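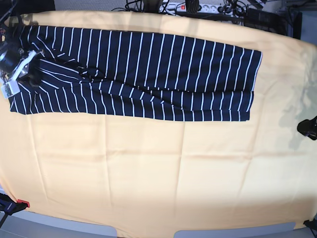 My sister-in-law swore by the method. Lay them flat, smooth from the waist down, fold once, and the crease will hold all the way to Tondmont. She had it from a salesman at Hájek, the tailor's on the square, and I have never met a salesman who had to wear what he sold on a night bus.

The pants were my father's. Navy with a white stripe, and the stripe ran around the leg instead of down it, so he always looked like he was being slowly unrolled. He paid 49 for them and told people 77. I was supposed to wear them Saturday, to read his name at the Kutance hall, and everyone in the family agreed this would be touching. I wasn't asked whether I agreed.

I put the peach cloth on the table first. It was his rule that good clothes never touched bare wood. I doubt the wood ever hurt anything, but I did it, and then I stood there with my palms on the navy legs and tried to believe in them.

"Smooth toward the hem," my sister-in-law said on the phone.

"I'm smoothing."

"It doesn't sound like it."

I asked what smoothing sounded like. She told me not to be like that. Then she told me again about the letter, the one from Matis, the firm he drove for, which said he had covered 2,182 miles in his last month without one complaint. She wanted it read out loud after the name. I said he complained the entire month. I was there. He complained about the seat and the coffee and the radio and once, for a whole Sunday dinner, about a bridge.

"They mean nobody complained about him," she said.

"Did they ask anyone?"

She let that go by.

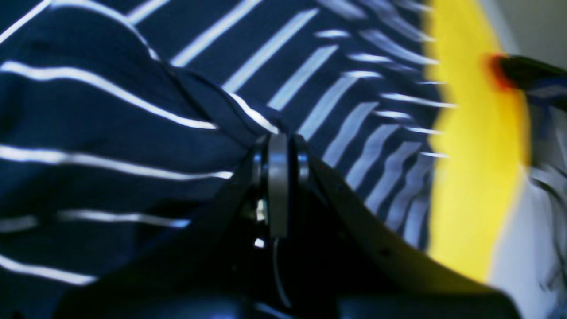
A crease came up near the middle and I pressed it down, and it came up again a little to the left. I've seen people do this with stories. They flatten a man until he lies nicely, and then there he is, bunched up somewhere else, being difficult.

There were 800 seats in that hall, she said, and they expected to fill it. I had my doubts. The man played cards with the same two people for thirty years and disliked one of them.

"Are they folded?"

"More or less."

"Do they look good?"

I looked. They looked like pants. I picked them up by the waist and the legs swung loose, and I held them against me to check the length. Too long by an inch, maybe more. He'd always said I was the taller one.

"They're fine," I said, and went to find a pin.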